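Monday, late

Knees gone, rest of me fine. I'm writing this in the bunk room at Skusow with my socks steaming on the pipe, and I want to get it down before I start remembering it as a better day than it was.

The guidebook calls the Bratix ridge "a gentle introduction to the area". I have now had three gentle introductions to three areas and I no longer believe in them. 468 metres of climb from the bridge, it says, as if they were all the same sort of metre. The first half is forest track and any child could do it. The second half is a wet gully with a rope on it that somebody fixed a long time ago and which I wouldn't hang a coat from. I went up beside the rope, using the roots, and got there.

Left at first light with the bus. The driver put me down at the wrong stop and swore it was the right one, so there was an extra stretch of road before I'd even found the bridge. The fare was 8 and he had no change, of course. They never do.

Weather: the forecast said clearing by ten. At ten I couldn't see my own boots. At noon, the same. I sat behind a boulder at the saddle and ate half the bread and all the cheese and listened to the drips. The board up there promises a view across to Skasteo and the lake. I can report a very good view of the board. It also says the saddle is at 1000 metres exactly, which I don't trust for a moment. Mountains don't come in round numbers unless a tourist office has been near them.

The Fuchs hut was shut. The website says open, the sign in the valley says open, and the door has a padlock on it the size of my fist. I'd been counting on soup. I walked round it twice in case there was a winter room, and there is, full of stacked chairs. Filled the bottle from the trough and dropped a tablet in. It tasted of swimming baths all the way down.

Came down the north side on the path with the red marks, number 43. Somebody has repainted them lately and with great enthusiasm, three on one tree and then none at all across the open ground where you might want one. I went wrong at the stream and lost half an hour in the alders. Found the path again by walking downhill until I fell onto it.
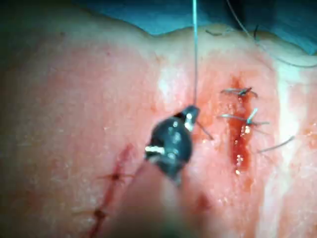
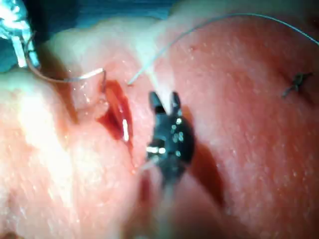 About the boots. They were sold to me as needing no breaking in, and I have a heel that says otherwise. The left is fine, the right has rubbed through two plasters and started on a third. I was told thicker socks, then thinner socks, then two pairs. I've tried all of it now. I think it's the boot.

There was one good bit and I'd better be fair. Coming out of the trees above the village the cloud lifted a little — not enough to see any tops — and the whole hillside opposite went a sort of yellow, with cowbells going somewhere underneath. I stood there longer than I needed to. Then it rained.

The plan for tomorrow is Skasteo by the high route, if the cloud stays off. The woman at the desk says it will be glorious. She also told me there was hot water. I'll look out of the window at six and decide then, and if it's like today I'm taking the valley road and a bus.

Need: plasters, bread, matches. Ask about the key for the drying room.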